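Ticket 273: Arm lags and drops the hand-guide link during towel folding
Opened by: Ainhoa Carrasco, Judulthorpe workshop
Product: Redix teaching kit, remote control mode
Status: Waiting on customer

Hello again, and thank you for being so patient with me last time! I'm teaching our arm to fold a towel by remote control, and for the first stretch of a session all is lovely. Then the arm starts trailing behind my hand, and after a while the link drops and I lose the whole recording. I've saved 101 good folds since June, and I'd dearly like to get on with the rest.

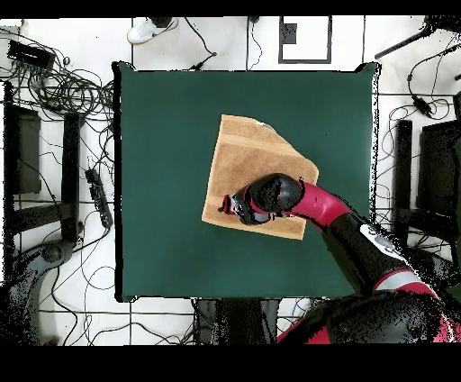 I did try the usual things before writing. I restarted the controller, swapped the hand unit's cable for the spare, and closed everything else on the laptop (my colleague had a music player going, bless him). The lag came back after roughly 80 minutes both times, with the same message, "follower late, link closed."

Reply from Valentyna Lysenko, Redix support

Hi Ainhoa, so nice to hear from Judulthorpe again, and what a good clear report. "Follower late" means the arm is getting your moves but can't keep up with them. Could you open Citance, go to Session, and tell me whether "keep full history" is ticked? While you're in there, please set smoothing to 2 and try a few slow folds.
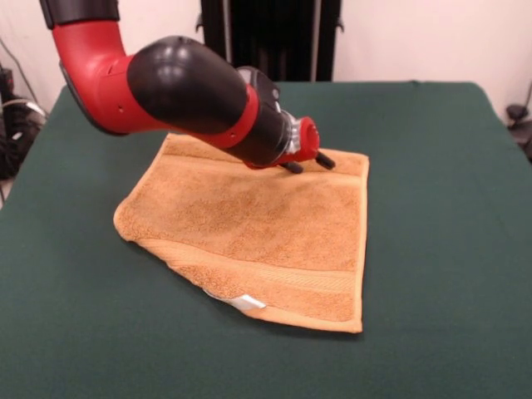 1 min read

From Ainhoa: Well, it was ticked! I must have done that when I was showing the new folks in Toledo how playback works, and then never gone back. It's off now and smoothing is at 2. The arm keeps up with me much better, though I've only had time for a short session, so I can't swear to the long ones yet.

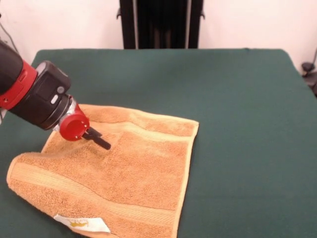 One more question while I have you, about where each recording should start. I've been pressing record only once the fingers are in place, and I wonder if the arm needs to see the approach as well. My towel is never quite flat either: the left side gets bunched up and folded over while the right half lies fairly straight, and I don't know whether to smooth it out first or let the arm learn from it as it is.

From Valentyna: Do include the approach, please, starting from the rest position. As for the bunching, leave it in for some recordings and smooth it for others, and mark which is which in the notes box. I'll keep this ticket open until you've had a full-length session. If the link closes again, send me the log from that run before you restart the controller.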